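Chapter 6
Planning a Bench Arm: The Simulated Workcell

Learning Goals
After completing this chapter, the reader should be able to:
lay out a small workcell in simulation before any part is bolted down;
write a task statement that can be tested;
identify the faults that a simulation will show and those it will hide.

6.1 Why the Build Starts on the Screen

The preceding chapters dealt with the parts of the arm: the joints, the power supply, the controller board, and the wiring that connects them. A reader who has worked through Chapter 5 will have a tested controller and a set of joints that turn on command. It is tempting at this stage to mount the arm and begin. Builders in home garages and shared workshops often do so, and many later find that the base has been fixed in the wrong place.

Moving a base plate after installation is slow work. The holes must be filled, the cables cut again, and the arm recalibrated. Moving the same plate in simulation takes a few seconds. For this reason the Grivmont project, which serves as the running case in Part Two, places its simulation stage ahead of all mounting work.

The Grivmont bench arm is intended for a household task: sorting loose cutlery into a divided tray. The task was chosen for its difficulty at small scale. Forks and spoons are thin, they lie across one another, and they offer the gripper very little height to work with. An arm that can sort them will manage most light bench jobs.

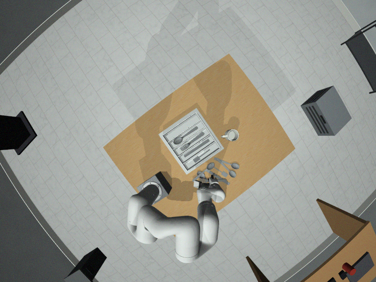

Figure 6.1 Top view of the simulated Grivmont workcell, with the gripper at the cutlery pile.

The base plate in Figure 6.1 sits at a corner of the table. A corner mounting leaves most of the tabletop free, but it places the far edge at the limit of the arm's reach and forces the links to fold tightly when the gripper works close in. Note that the arm loops out past the table edge before it comes back over the work. In a real workshop that space must be kept clear of stools, shelving, and people. The mug beside the tray also deserves attention, as any path between the pile and the compartments must be planned with it in mind.

6.2 Stating the Task

A task statement names the objects, the starting condition, the finished condition, and the time allowed. "Sort the cutlery" is too loose to test. The Grivmont statement limits each attempt to 87 seconds and permits 3 failed grasps before the attempt is stopped. It was run 2,000 times in simulation, and 730 of those runs ended early — most of them while the gripper was still at the pile.

Such results are useful only when each stopped run is recorded with its cause. Section 6.4 presents the Prevov log sheet, which may be copied for this purpose.

6.3 Before You Continue

Measure your own bench and enter its length, width, and height in the workcell file. Mark the proposed position of the base plate with tape, and keep the drill put away until the exercises in Section 6.5 are complete.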